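We use cookies to remember your preferences and to see which pages people read. Accept all | Manage settings

The washing-up corner, finally

Shared 40 times | 12 comments

A few of you asked for more of the kitchen after I put up the hallway pictures in January, so I've given the sink a page to itself. Yes, a whole page about a sink! I spend more of my life standing at that thing than I do on the sofa, so I think it's earned it.

If you're new, we're in the downstairs flat at Annan, and the kitchen was the last room we got round to. The old one had a single bowl with a wobbly plastic drainer next to it, and the drainer tipped everything slowly towards the bread bin. I put up with it for 11 years. Then Nestor Padilla, who fitted my sister's kitchen, came over to look at a dripping pipe, stayed for two cups of tea and drew me a double sink on the back of an envelope. I kept the envelope. It's in the drawer with the takeaway menus.

The whole job (sink, tap, worktop, plumbing, one very long afternoon of sealant) came to 1,029 more than I'd told myself I would spend, and I'm not going to say what I'd told myself. The cupboards were the sensible bit. Plain white, nice little metal handles, wipe clean in seconds.

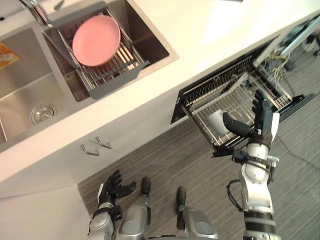

I went back and forth for ages over whether to have a dishwasher at all. There are only two of us most of the time and I quite like washing up, it's when I listen to the radio. But then my brother's lot come to stay and suddenly there's a mountain, so a drawer one it was, right by the sink. You pull it out from under the counter and load it from above, and my back is very grateful. I run it in the evening, about ten, when the boiler has stopped grumbling.

My rule is that everyday mugs can go in the drawer and anything I'd be sad to lose gets done by hand. The pink plate is a by-hand one. It came from a closing-down sale at Clokness along with three others, and I'm down to the one now, so it gets the soft side of the sponge and a place on the rack to itself.

The rack is the thing I'd save in a fire (after the cat). It stretches to fit, so it sits across the smaller bowl with its grey ends on the rims, and the drips go straight down into the sink instead of all over the worktop. I bought it from Bruselell after reading far too many reviews. When we have a proper Sunday-lunch amount of stuff to wash I can lift it off, stick it in the cupboard and have both bowls back. I'd been worried about it sliding, but we've had no trouble so far.

The bigger bowl is for the actual washing. It's deep enough for the roasting tin, which never lay flat in the old one, and I can fill it without splashing my jumper. It does show every watermark, I'll warn you. I go round it with a drop of vinegar and an old tea towel and it's shiny again until somebody makes a coffee. 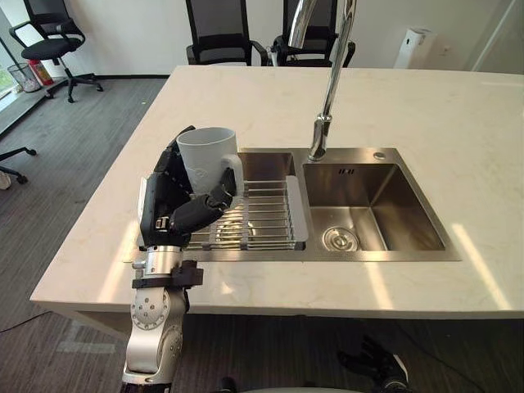 MUGS, TAPS & WORKTOPS

White mugs, always! I've tried to be a person with interesting mugs and it didn't take. Plain white ones all go together, you can replace one without a fuss, and you can see straight away if there's still a tea ring in the bottom. We've got nearly 40 between the kitchen and the box room, which I'm told is silly.

The tap was my one bit of showing off. It's a tall chrome gooseneck and it stands between the two bowls so you can swing it to whichever one you need. I wanted the height for filling the big stockpot, and it's brilliant for vases too.

Then there's the marble. White marble in a kitchen is asking for it, I know, and my mum has told me so on every visit. Lemon juice is the enemy, so chopping happens on a board and I wipe up as I go. I had a sample from Cetudero propped behind the kettle for weeks before I made up my mind, and I poured all sorts on it. Beetroot was the worst. I ordered it anyway.

Still to do: a hook for the tea towels, and something better for the washing-up liquid than the bottle it comes in. If you've found a dispenser that doesn't clog, leave me a comment. I've been through two already and the second one lasted until Easter.

Get new galleries by email. Enter your address to join the newsletter. Unsubscribe at any time.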